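ok so a few of you asked what's going on at my job since I keep mentioning "the arms" like everybody knows what I mean. thread, probably a long one

I'm at Sivine, we do vending and snack racks for offices and break rooms. I've been a packer there for six years. we fill the small wire racks with chips on one level and drinks below, and they go out on the Tresa route

since December part of the restocking work goes to a pair of robot arms. our whole crew takes turns on them

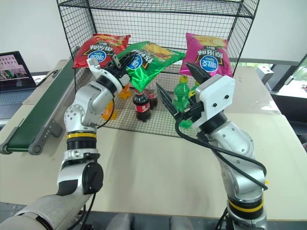
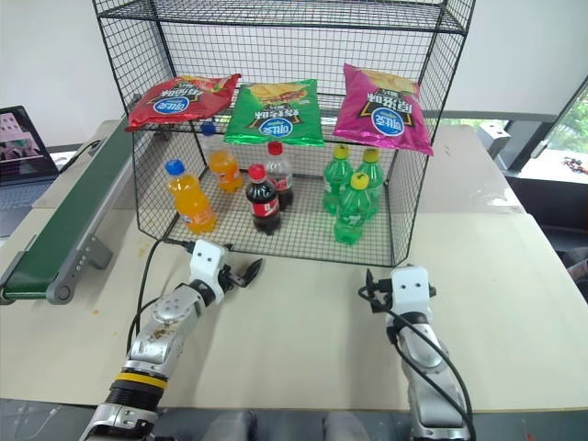
chips over sodas, two arms, one rack. my Tuesday

first thing people ask is did anybody get laid off. no. two people left on their own and their spots weren't filled, and I'm not going to pretend I didn't notice that

but the daily work is really different now! I used to do 80 racks on a good shift and my shoulders were wrecked by lunch. now I do maybe a third of that by hand and the rest of the time I'm on what we call the desk, which is a stool

being on the desk means you set up, you watch, you fix, and you write down what went wrong. the writing down was the part I did NOT see coming. I haven't written this much since high school

chips are the hard part btw. a bottle is a bottle, it's stiff, it stands up, you know where it is. a bag of chips is basically air with opinions. grab it by the top edge and it swings, grab it in the middle and you've got crumbs

I know this with my hands and never once had to put it in words. then the setup guy from Kumarasinghe (the company that put the system in) asked me "how do you decide where to pinch it" and I just stood there. I had to go pick up a bag and watch myself do it

that turned into a whole afternoon of me grabbing bags while he took notes - probably my favorite day at work in a year, which my sister thinks is very sad

stuff that's better: my shoulders. no more lifting cases at 5 am. the new people learn quicker too, they get time to look at a rack before somebody is yelling for it

stuff that's worse: it's quiet. we used to have four people on one table talking the whole shift and now it's two, and one of them is looking at a screen. I miss the gossip so much you guys

also the pay thing. the desk counts as the same grade as packing, even though you need 300 logged racks before they let you run it alone. we brought that up at the last shift meeting and got a "we're looking at it." so we brought it up again

somebody asked if it's faster. me on a good day, I'm faster, easy. but I'm not faster at the end of a shift and it doesn't have an end of a shift. that one took me a while to be okay with

the scheduling app (Nirnik, if you know you know) still has us all down as "packer 1" and "packer 2" and I've asked them to change it. my vote was rack boss. it did not pass

the next step is supposed to be the bigger racks for the warehouse store orders, and they want two of us from the floor in on the planning this time instead of hearing about it after. I put my name in on Friday

will answer questions after dinner, and yes we get to keep the crushed bags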